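Search stories, authors, issues Search

The Weighbridge

5 min read

The letter from Tristora came in the same post as the water bill, so my aunt opened the bill first. She paid it over the phone, reading the card number out twice, and then she slit the other envelope with the butter knife and stood at the sink to read it.

They were closing the weighbridge at Kumgate. The last truck would go over on 10 January. She had run it for 40 years.

"Well," she said, and put the letter behind the toaster.

I was staying with her that summer because I'd lost my job in the city and my lease had gone with it. I drove her to work most mornings. It was seven kilometres of gravel and then the highway, and the weighbridge hut was just past the silos, with a tin roof and a window on the driver's side. She had a stool, a kettle, a fan and the ledger. There had been a computer for years, but she still kept the ledger. Every truck, in and out, in blue pen.

The wheat came in from as far out as Likura. The drivers leaned down from their cabs and passed her the dockets, and she told them their weights, and most of them told her something back. Somebody's mother had gone into care. Somebody had hit a roo. She wrote down the weight and nothing else.

The new weighbridge was at the rail terminal, 40 minutes further on. It had a camera that read the number plates and a box on a pole that printed the ticket. She asked one of the drivers what it was like.

"Quick," he said.

She nodded as if he'd told her about a film she might see.

A week before the end, an old bloke from the Ristić place came through with a load of barley in a truck that should have been off the road years ago. The Ristićs had been bringing grain over that bridge since before my aunt started. He stopped on the plate and she read the scale, and then she read it again. She got off the stool and went out to look at his wheels.

"You're all on?" she said.

"I'm all on."

"You're 500 kilos light of what you told me."

"Then I'm light," he said.

She came back in and put the test weights on after he'd gone. There were two of them, 500 kilos each, and they lived on a little trolley that ran out on rails from beside the hut. Together they should have read 1000. They read 1000. She wound the trolley back in, sat down and wrote in his barley as the scale had given it.

At lunch she didn't eat her sandwich. I asked what was wrong, and she said that in all that time he had never been out by more than a bag or two. He used to guess his load by the way the truck sat, and he was always right. Now he couldn't, and he hadn't argued with her about it either.

"He argued over twenty kilos once," she said. "He went on till dark."

That evening she had me drive out past the Ristić turn-off. It wasn't on our way. She looked at the header parked in the paddock and the light in the kitchen and said all right, we could go home. The next night she asked me to do it again, and this time she had a casserole on her knees wrapped in a towel. She was inside for an hour. I sat in the car with the windows down and listened to the end of the cricket.

When she got back in she smelled of somebody else's cooking fat.

"He can't see out of the left one," she said. "He's been telling people it's the sun."

"Should he be driving?"

"No. I've told him. His nephew's going to bring the last load."

On the last day the nephew came through at four o'clock. The old man was in the passenger seat with his hat on. The nephew handed down the docket and my aunt looked past him.

"What do you reckon?" she called.

The old man told her a figure. She read the scale and wrote it in the ledger, and I was standing close enough to see that the two numbers were nowhere near each other.

"Spot on," she said.

He lifted one finger off the dash, the way they all do out there, and the truck pulled away. She turned the sign around. She rinsed her cup, unplugged the kettle and wound the cord around it. Somebody from Tristora was meant to come for the keys, but it got to six and then half past, so she hung them on the nail inside the door and pulled it shut.

The ledger she took with her. I said I thought it belonged to the company.

"They can ask for it," she said.

We had eggs for tea because there wasn't anything else in. She ate both of hers and half of mine, wiped her hands and opened the ledger on the kitchen table at the first page. It was from before I was born. The pen had faded, but her writing was the same.
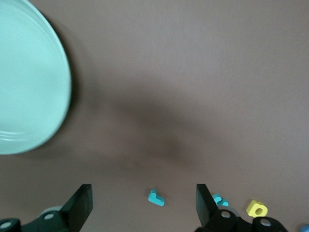
She read until after ten. I did the washing up and went to bed, and in the morning the car was gone from the yard. She'd left a note to say she was taking him to the eye clinic and there was bread in the freezer.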